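Chapter 3
Buying an Arm: Kits, Leases and Service Plans

A small workshop that wants a robot arm has three usual ways to get one. It can buy the parts and build, buy a finished kit, or pay a supplier by the month. This chapter follows one offer of the second sort, the Drirer bench kit sold by Plurkutden, and sets it beside the Grerora lease covered in Chapter 2.

The Drirer is priced at 2342 with the gripper fitted and 607 more for a year's service. Its stated reach is 900 mm. Mohammed-Awal Sarpong reviewed it in May for the Ofori buyers' list and thought the service plan poor value for a single arm.
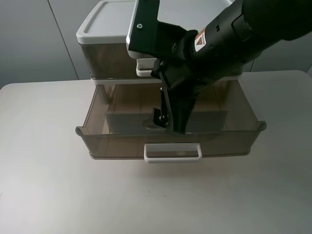 Reach figures are measured in open space, and drawers are a harder test. A gripper has to come in from above, clear the sides and still get its fingertips near the bottom. With the lower drawer pulled fully out, as it is on this two-tier unit, the fingers can point straight down into the tray while the upper drawer stays closed behind them. Section 3.1 deals with clearance.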